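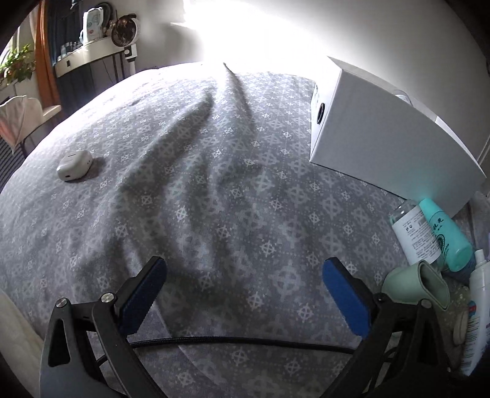
Huaranga Guest House
Autumn safety walk-round, with comments
Done by: Maribel Quispe
Month: October
Last log entry before this one: 224

Thank you all for putting up with me and my torch on Sunday. I've written my comments under each line as usual, and I know they run on a bit, but when I only put ticks I can never remember in the spring what I meant by them.

1. Smoke alarms, all floors
Result: OK, one to replace
Every alarm sounded when I pressed the button. The one on the top landing is quieter than the others and I had to stand right underneath it to be happy with it. It's also the oldest — the date on the back has nearly worn away — so I have ordered a new one from Wanen and will fit it myself when it comes. Please don't take the old one down before then.

2. Carbon monoxide alarm, boiler cupboard
Result: OK
Tested and dusted. Someone had stood the ironing board in front of it, which I've moved to the hooks behind the linen room door.

3. Fire doors
Result: ACTION
These are the 30-minute doors, and they only earn that name if they shut by themselves. I opened each one wide and let go. The kitchen door closed beautifully. The door at the foot of the stairs stopped a hand's width short, and I tried it over and over with the same result. I think the carpet has lifted under it. Irnard are coming to look at the closer and the carpet together. Until they've been, pull it to behind you, even if your arms are full (I know, I know).
No wedges, please. I found a folded beer mat under the dining room door and it has gone in the bin.

4. Emergency lighting
Result: OK
Switched off at the test key and left for 30 minutes while I had a cup of tea in the dark, more or less. All the fittings were still lit at the end. The full-length test belongs to the spring visit.

5. Stairs and handrails
Result: OK with a comment
The rail on the back stairs had a little play in it at the bottom bracket. I've tightened the screws and it feels firm now, but give it a tug when you go past this week and tell me if it moves. The white strip on the edge of the last step is peeling at one end. I've pressed it down, and there's a new roll in the tool drawer for when it comes up again, as it will.

6. Cleaning products and where they live
Result: ACTION
The cupboard on the first floor was unlocked when I got to it. The key is now on the high hook inside the office. Stain removers, descalers and anything with a warning on it should be locked away between uses, and that includes the things we only use once in a blue moon.

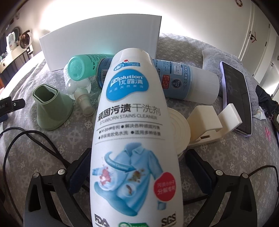

Everything stays in the bottle it came in. I found a clear spray bottle at the back with something pale in it and no label at all, and I have put it aside for proper disposal. If a product's instructions are in a language you don't read, ask me before you use it, and we'll find out what it says together. Bleach on the bottom shelf, acids on the top, and never the two in one bucket.

7. Laundry room
Result: OK
Lint tray clear, and so it should be after every load. I pulled the dryer forward and swept behind it. The pipe from the washing machine is dry along its length. Could whoever does the evening towels wait for the dryer to finish before going home? I don't like it running in an empty room. Table linen can go on at 40, but the bath towels need it hotter than that.

8. Plugs and leads
Result: ACTION
The Drultell heater in the small sitting room has a scuffed lead near the plug. It's out of use, with a red tag on it, and is sitting in the office. Please don't rescue it when the evenings turn cold — ask me for one of the others. Bedside lamps all fine.

9. Way out at the back
Result: OK
Gate opens freely, path swept. The bins had crept across again, so I've pushed them back against the wall.

Still to do:
Top landing alarm — Maribel
Stair door closer and carpet — Irnard
Cupboard key back on its hook every time — everybody
Heater lead, repair or throw away — Maribel to decide

Signed: M. Quispe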